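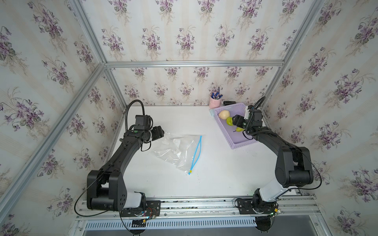 Grupo de Interiores y Superficies Domésticas · Proyecto Travon · Sección 3

3. Material y recinto

3.1. El papel pintado

Tres paredes alrededor de un tablero blanco, las tres forradas con el mismo papel (Figura 1). Fondo crema pálido, raya vertical muy tenue, ramilletes de violetas con hojas verdes y tallos finos. Lo elegimos por la repetición: motivo pequeño, regular, fácil de seguir con la vista. El catálogo de Burkudach lo daba como papel de dormitorio. Se compraron 2 rollos, sobró casi uno.

Pegado con cola Clendum, diluida según el envase. Primer intento malo, burbujas en la pared izquierda; se arrancó y se repitió en noviembre. El segundo es el que se usa en todo lo que sigue. Las juntas no se casaron con demasiado cuidado, cosa que en un dormitorio se notaría más que aquí. Pendiente: medir el desfase en las esquinas.

Figura 1. Recinto empapelado con tablero blanco y perfiles de aluminio. Las paredes laterales se abren hacia fuera y las violetas crecen hacia las esquinas.

3.2. Efecto del motivo según la posición

Ya en la figura se ve el problema: el mismo ramillete sale grande y estirado cerca de las esquinas y más pequeño hacia el centro. Para quien mira, el papel deja de ser uniforme. En la encuesta previa (14 participantes, todos con experiencia en decoración de viviendas) la mayoría describió las paredes laterales como "más cargadas" que la del fondo, aun sabiendo que el papel era el mismo. No corregimos la perspectiva. Interesaba la impresión tal cual.

Los perfiles plateados cortan el dibujo. Uno horizontal cruza la pared del fondo por encima del tablero y hace de cenefa involuntaria; varios participantes lo llamaron así, "la cenefa". De ahí que en el analisis la pared del fondo se trate en dos franjas, superior e inferior. Las laterales, enteras.

3.3. El tablero y la bolsa

Tablero blanco, sin mantel. Probamos antes un hule floreado (Doležal, muestra suelta) y se descartó: flor sobre flor, la gente no sabía dónde terminaba la pared. El blanco separa bien.

Como objeto de contraste, una bolsa de plástico. Objeto corriente de cocina, sin estampado que tener en cuenta en la encuesta. Se anotó para cada respuesta si el participante mencionaba antes la bolsa o el papel. En total 298 respuestas válidas, de las cuales aproximadamente la mitad empieza por las violetas; el detalle va en la Tabla 2, junto con las respuestas descartadas por imcompletas.

La luz no se varió en esta serie. Queda para la sección 4, con el mismo papel y el mismo tablero.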